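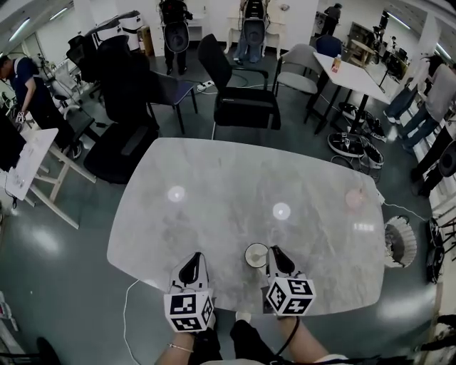 Courses > Introduction to Automation > Student Reports > Site Visit

Site Visit Report: Demonstration of Hand-Held Gripper Recording at Harkow

1. Purpose

The course requires each group to attend one demonstration outside the department and report on the method shown. Our group attended the June open day at Harkow, where the Plunlow project records manual tasks for later use in training robot arms. The visit covered the recording setup, a short trial by students, and a question period with Roel Verbeke, who runs the recording work.

2. Equipment

The operator holds one gripper in each hand and works at a table. Each gripper carries a white cube printed with black-and-white marker patterns near its base. According to Verbeke, the markers are used to work out the position and angle of each gripper during a task. A recording therefore contains the path of both hands, and the opening of the fingers is logged on a separate channel.

The table used for the demonstration is oval with a gray-and-white marble-patterned top. Objects for the task are placed within reach of the near edge. We saw a small round white dish used in this way. The ceiling lights reflect in the tabletop, and we asked whether this affects the tracking. Verbeke said bright spots cause trouble only when they fall across a marker face, and that the affected stretch is then filled in by interpolation.

Other equipment shares the room. Two humanoid units hang upright near the back wall, and round robot bases are kept on the floor. None of these formed part of the demonstration.

3. Procedure

Each recording follows the same order. The operator rests both grippers at the near edge of the table and holds them still for two seconds. This gives a common start point. The task is then carried out at normal working speed, after which the grippers are returned to the edge. A second person marks the recording as accepted or rejected.

The task set for visitors was to move a dish from one side of the table to the other, changing hands halfway. Two members of our group tried it. The main difficulty was judging how far the fingers had closed, as the handle gives little feedback. Turning the wrist too far also hides the markers, and one of our attempts was rejected for this reason.

4. Data handling

Recordings are checked with a program called Ollumura, which plots both gripper paths and flags gaps in the marker data. The set shown to us held 214 accepted recordings of the dish task. We were not given the number rejected, so no acceptance rate can be stated. Files are stored on the Egilsson server and sorted by task and operator.

5. Discussion

The method needs no robot during recording, which lowers the cost of each session and allows work at an ordinary table. Its weak point is that a person can make movements that an arm cannot repeat. Verbeke stated that paths are tested against the joint limits of the target arm before training, but this step was described only in outline. We did not see a trained arm perform the task and cannot comment on the result.

Cable routing should also be considered. A cable runs from the right gripper along the operator's forearm, and the students who tried the task noticed it when reaching across the table. A longer trial would be needed to say whether it changes the recorded motion.

6. Follow-up

The group has requested a sample recording in order to repeat the gap check in the course lab. If it is supplied, the plots will be added as an appendix.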